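Zarner two-finger gripper, hand-held and arm-mounted versions

Bristbridge sells the Zarner in 2 versions that share the same fingers and pads. One is held in the hand and used to show a task. The other bolts to an arm and is meant to repeat it. Spare pads are stocked for both.

Customers mostly ask whether it will do chores yet. Some, yes. Putting a plate on a fridge shelf is within reach if the shelf is at a fixed height and the door is already open. Opening the door is harder, as seals vary and a pull that suits one fridge will slide off the next. Folding cloths is slow. Anything with loose food on it still needs a person standing by.

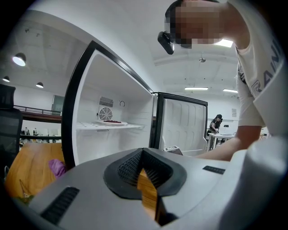
Nadège Le Goff looks after our kitchen trials and keeps the task list up to date. It has 233 entries, from wiping a worktop to emptying a bin, and each is marked as ready, supervised or not yet. Shop-floor jobs such as loading trays do better than kitchen ones – the parts are the same shape every time.

We don't recommend the arm-mounted version for unattended use at home. For a workshop with a fixed bench and a short list of jobs, it is worth a trial.

Hire period: 60 days, extendable
Supplied with: mounting plate, spare pads, printed guide
Not supplied: arm, controller
Works with: Presley and Nina control software

For a copy of the task list or to arrange a visit, ask for Akihiko Ueda in sales.

Page updated August 18, 2026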